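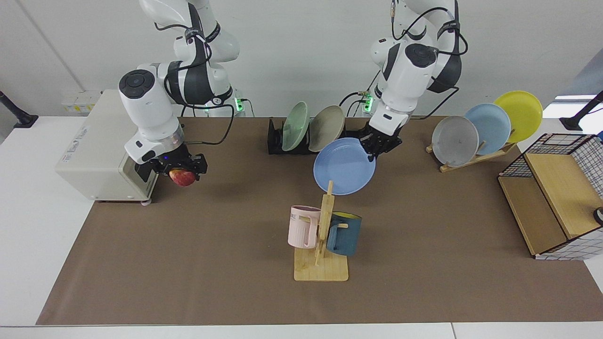
How to Put Plates Away So They Stay Dry, Tidy and in One Piece

I grew up in a house where plates went into one tall stack, wet or not, and you took your chances with whatever was on the bottom. It took me until last July, when I moved into a kitchen with hardly any cupboards, to start doing it properly. If you have a small counter, a dish rack and a few plates you're fond of, I think this will help you too.

What you'll need

A dish rack with slots
A plate stand (mine is a Lutby, but any slatted one will do)
Two clean cotton towels
A mat for the counter, if yours is hard or slippery

Step 1. Give everything a spot

Before you wash a single thing, clear the counter and decide where the rack will live. I like it at the back, in the middle, so I can reach it with either hand and still have room in front to work. The toaster oven stays off to the left with its door clear, and the plate stand goes over on the right. 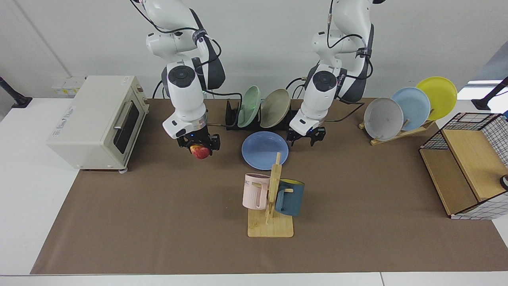

Renato Saavedra

Step 2. Rack the plates with some air between them

Stand each plate on its edge and let it lean back a little. Leave an empty slot between plates if you can spare one - two plates touching will hold a line of water between them for hours, and you'll find it the next morning with your sleeve. Hold the plate by the rim and lower it all the way into the slot before you let go.

If you run out of hands, it's fine to lay a plate flat on the mat for a minute, the way the blue one is in front of the rack. Just don't leave it there to dry, or you'll get a puddle in the middle and a ring underneath.

Step 3. Wait, then wipe

I give mine 18 minutes, which happens to be one pot of tea and a phone call to my sister. Then take a towel around the back of each plate first, paying attention to the foot (that little raised ring on the bottom), and do the front last.

Step 4. Move them to the stand

Start at the back and work forward, so you're never reaching over one plate to place another. Big, heavy plates go in first. I also put the colors I use least at the back, but that's only my own fussiness and you should please yourself.

A word about fruit

Keep your apples well away from the drips! Sivaprasad Gounder, my old neighbor, taught me to dry fruit right after rinsing and keep it in a bowl of its own. Mine last noticeably longer now, and the towel is already in your hand anyway.

Once a week, lift the rack, shake out the mat and wipe underneath with a little dish soap and warm water.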